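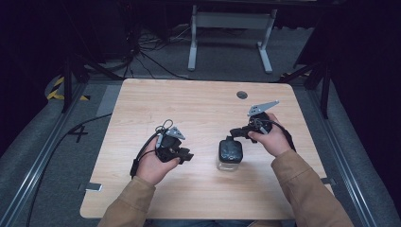 Flokosent는 소규모 상영회용 이동식 영사 세트입니다. 프로젝터 본체, 접이식 스크린, 스피커, 케이블이 가방 하나에 들어가며 독립영화 상영, 영화제 부대행사, 학교 시청각실, 동네 책방 상영회에서 주로 쓰입니다. 본체는 전용 받침대 없이 평평한 면에 놓고 사용합니다. 사진에 나온 것과 같은 모서리가 둥근 밝은색 나무 탁자에도 그대로 올릴 수 있고, 바닥에 고무 발이 붙어 있어 상판에 자국이 잘 남지 않습니다. 흔들리는 탁자라면 다리 밑에 종이를 괴기보다 다른 탁자로 바꾸시는 편이 좋습니다. 상영 도중 탁자가 움직이면 초점을 다시 맞춰야 합니다.

분류: 상영 장비 > 이동식 영사 > 세트 상품

상품 검색 검색어를 입력하세요 상세 조건

제품 개요

제조사는 Valtonen이며, 국내에는 세트 단위로만 공급합니다. 본체만 따로 구입하시려는 문의가 많은데 현재는 취급하지 않습니다. 스크린과 스피커는 소모품 목록에 포함되어 있어 파손되거나 분실했을 때 개별 주문이 가능합니다.

설계를 맡은 Kaisu Mäkelä는 원래 순회 상영용 장비를 수리하던 사람으로, 설치하는 사람이 혼자일 때를 기준으로 부품을 나누었다고 설명서 머리말에 적었습니다. 세트 안의 모든 연결부는 공구 없이 조립됩니다. 단, 스크린 상단 봉은 키가 작은 분이 혼자 걸기 어려울 수 있으니 봉을 먼저 끼운 다음 지지대를 올리십시오.

주요 사양

스크린 크기: 대각선 80인치, 16:9
밝기: 2,000루멘
무게: 가방 포함 7kg
내장 배터리: 약 80분 (절전 모드, 스피커 미사용 시)
입력 단자: HDMI, USB-C
음성 출력: 스테레오 단자, 블루투스
본체 색상: 짙은 회색
포함 품목: 본체, 스크린, 지지대, 스피커, 리모컨, 전원 어댑터, HDMI 케이블, 운반 가방, 한국어 설명서

배터리와 상영 시간

장편 한 편을 배터리만으로 끝까지 트는 것은 권하지 않습니다. 단편 묶음이나 예고편 상영, 야외 행사의 첫 순서 정도에는 배터리로 충분한 경우가 많습니다. 장편을 상영하실 때는 처음부터 어댑터를 연결해 주십시오. 상영 중에 전원을 연결해도 화면은 끊기지 않지만, 팬 속도가 바뀌면서 소리가 잠시 커집니다. 조용한 작품에서는 객석 앞줄까지 들립니다.

배터리 잔량은 본체 윗면의 표시등과 메뉴 화면에서 확인할 수 있습니다. 표시등은 메뉴에서 끌 수 있습니다. 오래 보관하실 때는 완전히 방전된 상태로 두지 마시고 절반쯤 충전해 두십시오.

밝기와 공간

암막이 되는 실내를 기준으로 만든 제품입니다. 커튼만 친 교실에서는 자막은 읽히지만 어두운 장면의 디테일이 많이 사라집니다. 흑백영화는 컬러영화보다 외부 빛에 더 민감하므로, 낮 상영이라면 사전에 한 장면만이라도 틀어 보시기 바랍니다. 야외에서는 해가 완전히 진 뒤에 시작하십시오. 가로등이 스크린 정면을 비추는 자리는 피하는 것이 좋습니다.

객석은 스크린과 너무 가깝지 않게 배치하고, 맨 앞줄은 바닥에 앉는 자리로 쓰면 뒤쪽 시야가 조금 나아집니다. 지지대 높이는 단계별로 조절되며 가장 높은 단계에서는 동봉된 모래주머니 커버에 모래나 물병을 넣어 눌러 주십시오. 바람이 있는 날의 야외 상영에는 가장 높은 단계를 사용하지 마십시오.

자막과 파일 재생

USB 메모리를 꽂아 바로 재생할 수 있습니다. 다만 자막 파일의 글꼴과 위치는 바꿀 수 없고 크기만 조절됩니다. 두 줄이 넘는 자막은 아랫줄이 화면 밖으로 밀리는 경우가 있어, 배급사에서 받은 상영용 파일은 노트북에 연결해 트는 방법을 권합니다. 영화제 사무국이 DCP만 보내 주는 경우에는 사용할 수 없습니다. 변환은 저희가 대행하지 않으며, 권리사의 허락을 받은 뒤 전문 업체에 맡기셔야 합니다.

온라인 생중계를 큰 화면으로 보여 주는 행사에도 쓸 수 있습니다. 본체에 무선랜 기능이 있지만 웹브라우저가 느린 편입니다. 대담이나 시상식 중계처럼 길게 이어지는 영상은 노트북에서 재생하시고, 노트북의 화면 보호기와 알림은 미리 꺼 두십시오.

소리

기본 스피커는 대사 위주의 영화에 맞춰져 있습니다. 저음이 강한 음악영화나 공연 실황을 상영하신다면 외부 스피커를 연결하십시오. 블루투스로 연결하면 입 모양과 소리가 어긋날 수 있습니다. 메뉴의 음성 지연 항목에서 어느 정도 맞출 수 있으나, 유선 연결이 가장 확실합니다. 관객과의 대화가 예정되어 있다면 마이크는 별도의 앰프에 연결해 주십시오. 본체에는 마이크 입력이 없습니다.

사용 후기에서

Codumthorpe 단편영화의 밤을 운영하는 Damian Bühler 씨는 제조사 소식지에 다음과 같은 평을 남겼습니다. "설치는 빠르다. 스크린 천은 접힌 자국이 남으므로 행사 전날 미리 펴 둔다. 리모컨은 뒤쪽에서 반응이 느려서 나는 본체 옆에 앉는다." 스크린 자국에 관해서는 저희에게도 같은 의견이 들어옵니다. 다림질은 하지 마시고, 말아서 보관하는 원통형 케이스를 별매품에서 선택하실 수 있습니다.

대여와 구매

구매 전에 대여로 먼저 사용해 보실 수 있습니다. 대여하신 뒤 같은 제품을 구매하시면 대여료 한 차례분을 구매가에서 빼 드립니다. 대여품은 출고 전에 램프와 스크린 상태를 점검하고 점검표를 가방 앞주머니에 넣어 보냅니다. 받으시면 점검표와 실제 상태가 같은지 먼저 확인해 주십시오. 다른 부분이 있으면 상영 전에 연락을 주셔야 합니다.

기관 구매 시 견적서, 비교 견적용 사양서, 납품 확인서를 발급해 드립니다. 세금계산서는 출고 당일에 발행됩니다. 제주와 도서 지역은 배터리 운송 규정 때문에 배송이 늦어질 수 있으니 행사 일정에 여유를 두고 주문해 주십시오.

보증

본체는 구입일로부터 일 년간 무상으로 수리합니다. 스크린 천의 오염과 찢어짐, 케이블 단선, 지지대 나사 분실은 보증에 포함되지 않습니다. 비를 맞은 제품은 전원을 켜지 말고 그대로 보내 주십시오. 임의로 분해한 흔적이 있으면 유상으로 처리됩니다.

펌웨어는 1월에 배포된 판이 최신입니다. 이전 판에서는 일시 정지 후 자막이 먼저 나오는 문제가 있었으며, 업데이트하면 해결됩니다. 업데이트 파일은 USB 메모리에 담아 본체에 꽂은 뒤 설정 메뉴에서 실행하십시오.

상영 허가에 대하여

장비를 구매하거나 대여하셔도 작품의 상영권은 포함되지 않습니다. 무료 상영회도 권리사와 협의가 필요할 수 있습니다. 개인용으로 구입한 디스크나 스트리밍 계정으로 공개 상영을 하시는 것에 대해 저희는 책임지지 않습니다.

페이지 수정일: 2022년 5월 15일

함께 보는 상품
Prustum 원통형 스크린 케이스
Flokosent 교체용 스크린 천
Flokosent 전원 어댑터
Valtonen 유선 스피커
야외 상영용 지지대 고정 끈
상영회용 HDMI 연장 케이블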